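Clurero handheld gripper, shared workshop notebook
Entry for May, bench session beginning 2:00 p.m.
Status: open

Purpose of session

To fit the second set of printed fingers to the Clurero handheld, to confirm that the jaws close squarely, and to establish whether the trigger linkage can remain as built. The first set was withdrawn after the left finger cracked at its inner screw hole. Notes on that failure are in the previous entry and are not repeated at length.

Parts and settings

The fingers were printed in black on the workshop's Triltetmont machine, flat face down, with the wall count raised by two over the first set. Infill was left unchanged. The model file is the one saved in the shared folder as Clurero finger, second revision. Members are asked not to print from the first revision, which carries the undersized holes. The old file has been moved to the archive folder and will be deleted when the tool is signed off.

Support material came away cleanly except under the beveled edge, where a knife was needed. The holes were cleared by hand with a drill bit held in a pin vise. The power drill was not used on these parts. The resulting fit on the screws is snug, and the screws should be started by hand and brought up evenly, a little on each side in turn.

Assembly

The trigger was locked in the released position before the fingers were mounted. The left finger went on without difficulty. The right finger required the removal of a thin ridge of plastic at the seat, left over from the first layer of the print. After this was trimmed, the finger sat flush and the screws drew down without binding.

The return spring is the one from the first build. Its tension is adequate with the new fingers, although the release is slower than before. The cause has not been established. The additional weight of the fingers is one possibility and friction at the trigger pivot is another. The pivot will be taken apart, cleaned and greased before any change is made to the spring.

Jaw alignment was checked against a small steel square and then with a strip of paper pulled through the closed jaws. The paper was held at the tips and slipped at the base. This indicates that the faces meet at the tips first, which was the intention for small parts but is more pronounced than the drawing calls for.
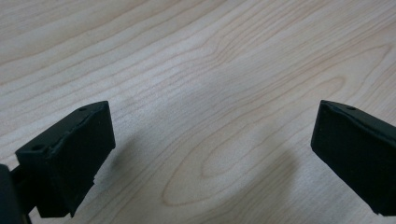

A shim of card was placed behind the left finger to test whether the error lay in the seat or in the finger itself. With the shim in place the paper was held along the full face. The seat is therefore the more likely source, and the correction should be made in the model of the seat. The card is not a permanent repair and was removed at the end of the session.

Cycle test

The trigger was worked through 1,000 open and close cycles by hand on the first build, and the same test was carried out on the second set over two sittings. The count on the clicker stood at 3,484 at the start and was not reset, so the log sheet should be read accordingly. No cracking was found at the screw holes when they were examined under the bench magnifier. One screw on the right side had backed out slightly. It was retightened, and a witness mark in paint should be added at the next session so that any further movement can be seen.

A longer test of 2,000 cycles is planned once the seat has been corrected. There is no value in running it on the present geometry. The Ongart servo is reserved for that test and should not be taken for other projects in the meantime. Its bracket remains to be drawn.

Observations on the surface of the fingers

The matte finish of the print is low in friction against smooth parts. Short lengths of aluminum tube could be lifted but rotated in the grip when the tool was tilted. Rubber sheet glued to the faces was considered. The glue on hand does not bond well to this plastic, and a mechanical fixing would be preferred. A shallow pocket in the face, with a lip to retain the sheet, is proposed for the third revision. The depth should match the sheet stocked in the drawer marked Clurum, and should be measured with calipers before the pocket is drawn.

Outstanding work

1. Correct the seat angle in the body model and reprint the body.
2. Clean and grease the trigger pivot, then time the release again.
3. Draw the servo bracket.
4. Draw the pocketed finger as revision 3 and print one side only for a fit check.

The body reprint is a long job and will be placed in the overnight queue. The tool has been returned to the project shelf with its fingers fitted. The hex key for the finger screws is in the same tray and is to be kept there.

Bench cleared and printer powered down, 6:15 p.m.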